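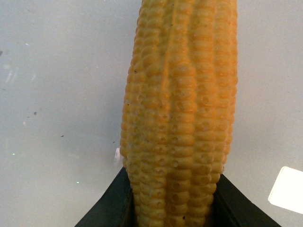

Nideck two-finger gripper, wrist cam version - review after a few weeks
2019-06-25

Quick one as I'm off on site tomorrow and people keep asking. Short version: good fingers, decent camera, awful manual. Keeping it.

Bought it to replace the Flatico gripper on our small bench arm. The Flatico was fine for boxes. Anything ribbed or tapered, not fine. It would shut on the fat part of a thing, the thing would squirm downwards, and you'd be left holding air. Had been putting up with that since April.

Price: 800 with the camera and the cable. Not cheap. Sultley do one for less but no camera, and by the time you add a bracket and a lens you've spent the same and got a wobbly bracket.

Fitting. Four bolts, 15 minutes, most of that hunting for the right hex key. Cable is too short if your arm has any sort of reach. Teodor Dumitrescu made us an extension, works, but you shouldn't need to do that on a new product.

Fingers. Matte black, sloped along the top, plain flat inner faces. I expected to hate the flat faces. Play food is what we use for testing and the corn is the nasty one - bumpy all over, narrows towards the end, no flat side anywhere to get hold of. Ran 100 picks on the corn standing up, fingers going in low on the narrow part. 88 good. Flatico got nowhere near that on the same corn, I stopped writing it down. Most of the misses were my fault for going in crooked, the rest were a slow twist as the arm lifted. If you pick higher up on the fat bit it's worse, so don't.

Soft items okay. Thin flat things lying on the bench, forget it. Cards, paper, no. You need nails or suction for that and it has niether.

Camera. Better than I thought it would be. Sits close so a tall object fills most of the view and runs off the top, and that is a pain if your software wants to see the whole outline before it'll do anything. Ours did. Relu Costache changed it to look for the edges just above the fingertips and now it copes. Detail is great up close - you get every kernel and the little pits in them, dark specks too. Both fingertips stay in view when closed, so you can check a grip from the picture alone without squinting at the arm. Really useful, that.

Glare is the weak spot. Grey shiny bench plus overhead lights and you get pale smears all over the background. And anything white goes very bright. A mat on the bench would sort most of it, haven't bought one.

Controller. It's the Tănase box, same as they bundle with everything now. Does the job. Force setting goes in big jumps at the low end and I'd like a couple more steps there. Fan is loud. Settings survive a power cut, the old one's didn't.

Manual is a folded sheet with the wiring diagram printed so small I had to photograph it and zoom in. Support replied in around a day and were nice about it, sent a proper PDF. Ask for the PDF before you start.

Good: grip on awkward shapes, close up detail, solid build, easy swap
Bad: short cable, glare, fan noise, that manual, coarse force steps

Four out of five. Would of been higher with a longer cable. Will try the rubber finger pads when they're back in stock and add a note at the bottom.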